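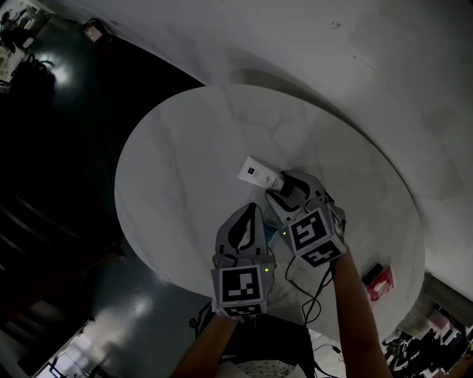 操作者双手各持一只夹爪,右侧夹爪夹住桌面上一件白色小包装的一端。

Skomside发布桌面整理手持示教数据,共147段

Skomside于2023年9月9日公布一批桌面小物件整理的示教数据,共147段,每段时长30秒。数据全部以手持夹爪方式采集,操作者直接握持末端完成抓取与摆放,不经主从臂或手柄遥控。项目由Szu-yu Yen负责,采集流程在5月定稿。

夹爪机身贴有黑白方形标记,用于解算两只夹爪的相对位姿;夹爪端视角与头部视角按统一时钟对齐,开合量单独记录。任务对象为卡片、小盒等轻薄物件,要求从桌面拾起后移至指定位置,允许换手。

说明文档列出2项剔除条件:一是标记连续丢失导致位姿中断,二是夹持过程中物件滑脱后未重新抓取。重新抓取成功的片段予以保留,并单独标注起止时刻,供训练恢复动作使用。

薄卡片是误差较集中的一类。卡片平放时,指尖须贴近桌面切入,高度偏差直接影响能否夹起。操作者手持时可凭手感修正,而接触力未写入数据,回放到机械臂上时须另设下压限位。
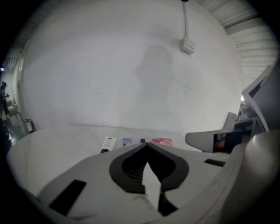
Ghassan Hourani认为,手持示教的采集速度优于遥控,但人手腕部的活动范围与机械臂并不一致,部分轨迹换到臂上会超出关节限位,发布前应先做一遍可达性检查,并把不可达片段的编号一并列出。

Skomside答复称,可达性检查脚本将随下一版提供,现有片段编号保持不变。遥控方式的对照数据由Clukex采集,使用相同任务定义,目前尚未确定公布时间。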